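Clearing the desks (and a word about mice)

Well, we did it! The quiet room at Dulberg Hall is usable again, and I for one am very pleased with myself, even if my back isn't. If you haven't been up the stairs since before the summer, go and have a look, because the difference is enormous.

Some of you will remember what it was like in there. The long table had turned into the place where everything got put down "just for a minute" and then lived for years. I started at the window end with a roll of bin bags and a mug of tea, thinking I'd be finished by lunch. Ha! By lunch I had found a stapler with no staples, a box of staples that didn't fit it, most of a jigsaw, and more than 245 old copies of this very newsletter, which I have to say was a bit of a blow to the editor. I kept two of each issue for the archive box and the rest have gone for recycling.

The cables were the worst. I hate throwing a cable away, it always feels as though I'll need it the very next morning, but we had a carrier bag full of them that fitted nothing we own. Noonan's the electrical shop took the lot and gave me a very kind look. If you're missing a grey one with a square end, I'm sorry, it's gone.

I did spend a bit of money, I admit. Twenty pounds went on a tin of Tunine wood polish, a pack of cloths and some flowers from the Skikuvar stall by the station, who do lovely yellow ones at this time of year and were very patient with me while I dithered. I do think a room where people sit down to do their forms and emails ought to have something nice to look at when the website won't load. Flowers go at the wall end of the table please, well away from elbows and keyboards.

Now, a few small things so it stays like this past September. The mouse lives on the table. It doesn't go home in anybody's bag (it has been to at least one house and back already, and I'm not cross, I'd just like it not to travel again). Cups can come in but they have to go out with you. If you bring paperwork to sort, there's a tray on the landing for anything you want to leave behind, and I shall be emptying it at the end of every month without mercy.

The floor has had a proper going over as well. I'd forgotten what colour it was! Please do lift the chairs when you move them, I was on my hands and knees for most of an afternoon and I would rather not do it again before Christmas.

Next on my list is the cupboard under the stairs, which I have opened once and closed again. If you fancy helping, bring gloves and leave a note in the tray. I'll supply the biscuits.

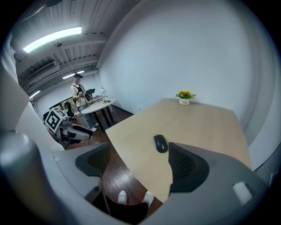

Can I bring my own laptop to use in the quiet room?
Of course you can, there's plenty of space at the long table, just take your charger home with you when you've finished.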